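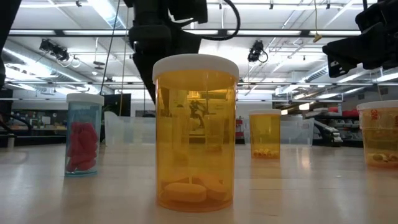 Gripper behind the lid of the large amber bottle, with the other test bottles left and right.

Divo parallel gripper, tested for 12 weeks against the Skundden
Posted 6 Aug 2019

I wanted to write this review already in May, but at that time I had used the Divo only for cubes and blocks, and with cubes and blocks almost every gripper looks good. Now we have worked with it on small cups, plastic containers and many pill bottles, and I think my opinion is settled enough to publish.

First, my situation. I work in the lab at Vumelside, where we prepare handling tasks for two-arm setups. Before the Divo we used the Skundden gripper on both sides. I did not hate the Skundden. It is strong, it is simple to mount, and the manual is written by somebody who has used it. But it closes like a door in the wind, and for light objects I was always fighting with the speed setting. So we bought a pair of Divos and kept a pair of Skunddens for comparison. Both were driven by the same Zavala controller, with the same cables as far as it was possible.

What you get

The gripper comes with two finger sets, one flat and one with a shallow V shape, a mounting plate, screws and one cable. The cable is thin and flexible, which I like, but it leaves the body on the side. You must give it a loop at the wrist, or it pulls when the last joint turns. I made the loop too small on the first day and the connector came out during a homing move. After this I made it bigger and put a strap on the link, and I had no more trouble.

The screws are in two lengths which are very similar. Please look before you tighten. The longer one goes through the plate and touches the housing inside, and the manual says it only in a small note on the last page.

Setting up with the Zavala

The Zavala controller found the Divo after I changed the address by hand. There is a menu for this, under Tools and then Devices, and you must restart after the change. The Skundden was found without any menu. If you are a beginner, this is one point for the Skundden.

After that the Divo is the more pleasant one. You can set opening, speed and holding force separately, and the numbers stay after power off. With the Skundden the force and the speed are one setting together, so when you want a soft grip you must accept a slow one. The Divo also reports the finger position while it is moving. I use this more than I expected, because a wrong position at the end of closing is the cheapest way to know that the fingers are holding air.

Small cups and containers
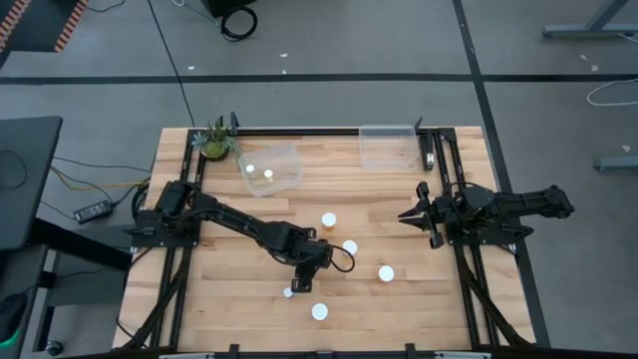 Light objects were the main reason for me to buy the Divo, and they are the part where I can recommend it without much doubt. A light cup does not forgive a late finger. If one finger touches before the other, the cup slides or falls down, and then the arm comes to a place where nothing stands. Both fingers of the Divo arrive together, or so near to together that I cannot see a difference. I prefer to put the little white cups directly on the bare wood, spread between the two arms, with the clear containers near the far side of the table. The cups are low, so the fingers must come down close to the surface, and for this the flat finger set is better than the V. With the Skundden I had to approach higher and hold the cup only by its upper part.

The clear containers are another question. The cameras have difficulty with them, and this is not the fault of any gripper. The walls catch some light and the rest is nearly invisible, so the position can be wrong before the arm moves at all. I gave up on automatic grasping of the empty ones and I teach the position by hand. When the fingers are on the wall, the Divo holds it well with low force. The Skundden bent the wall on one container so much that it stayed with a white line in the plastic.

Bottles and lids

For bottles I changed to the V fingers. We use several sizes, from a short amber one to a large one with a wide white lid, and also a wide container with red 3M letters near the top. Different widths are good for a test, because you cannot tune the gripper for one diameter and be proud of yourself.

Holding a bottle by the body was easy with both grippers. The lids were more interesting. To turn a lid you need one arm to hold and the other to turn, and the turning gripper must keep the center of the lid between the fingers. The Divo does this nicely on small and middle lids. On the large lid the opening is just enough, with 6 mm left over when the fingers are fully open. It works, but the approach must be very exact, and I had to move the arm slowly. If you mostly have large lids, the Skundden opens wider and you will be less nervous.

One thing about the lights. In our lab the table is shiny and the lamps on the ceiling make long bright lines under the bottles. The position from the camera sometimes jumped for this reason, and I first blamed the Divo for missing. I lost two days on that. If your bottles are colored and transparent, check your camera before you write an angry message to the seller, as I nearly did.

Numbers from the log

I do not want to pretend this is a scientific study. The log of the Divo pair has 1718 closings on objects, the cubes from the beginning included. In 17 of them the object was dropped after the fingers had reported a good grip. I do not have the same kind of log for the Skundden, since it does not report a position during the movement, so I cannot give you a fair comparison. My feeling is that it drops less with heavy things and more with light ones.

What I do not like

The finger pads. They are soft and they collect dust very quickly, and then the grip on smooth plastic becomes worse. I clean them with a damp cloth every morning. On one finger the pad started to come away at the corner in week seven, and new pads are sold only together with new fingers. For such a price I would expect a small bag of spare pads in the box.

The noise is also something to know. It is not loud, but there is a high tone when the gripper holds with force, and with two of them near your desk you hear it all afternoon. A colleague with better ears than mine moved to the other side of the room.

And the status light is on the same side as the cable, so on our left arm I must bend down to see it. A small thing, but every day.

Support

I wrote to Divo two times. The answer about the device address came the next day and was correct. The answer about the pads took longer and was only a link to the shop.

Would I buy it again?

For cups, small bottles and other light objects, yes. I have already asked for one more pair. For large lids or anything heavy I would stay with the Skundden, which is cheaper and opens wider. It is possible to mix them - one Skundden to hold the bottle and one Divo to turn the lid - and the Zavala accepts this without complaint if each device has its own address. I am running it like this at the moment and will add a note under the review when I have enough hours with it.

Divo gripper: 4 of 5
Skundden gripper: 3 of 5 for light objects, 4 of 5 for the rest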